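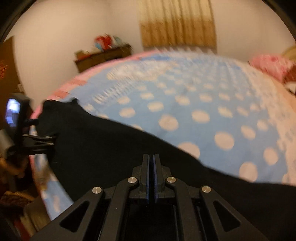
Fig. 1. Bed with a light blue dotted sheet, a black cloth lying across it and a brown patterned blanket heaped to one side.

Unit 4: Clearing and Making a Bed
Handout for the Clania housekeeping course, revised 31 Oct 2022

Read this before the practical. You will work in pairs, 2 to a bed, and each pair gets 10 minutes for the full sequence.

Clear first. Take everything off the sheet before you touch the sheet itself. In Fig. 1 that means the dark cloth, the blanket and the pink patterned pillow. Pillows go on a chair, never on the floor. Blankets are folded in half lengthwise, then in thirds, and stacked with the fold facing you.

Sort as you go. Clothing and loose cloths go in one pile, bedding in another. If you can't tell what a piece is, open it out fully and look for a hem or a label. Dark items are washed apart from pale sheets.

Check the sheet. Run a flat hand from the head to the foot and feel for crumbs, pins and small items. A dotted or striped sheet is useful for beginners — the rows show at once whether the fabric has been pulled crooked. Line up the pattern with the long side of the mattress before tucking.

Tuck the foot end, then the head, then the sides. Corners are folded at 45 degrees as practiced in September. Where the edge is a different color, like the pink along the left side in Fig. 1, keep that band even from end to end.

Finish with the pillow, open end of the case away from the door, and the blanket last.

Leave cabinet tops alone unless the work sheet says otherwise. Guests' belongings stay where they are.

For next time: read the Olow laundry sheet, page 36, and bring one flat sheet from home.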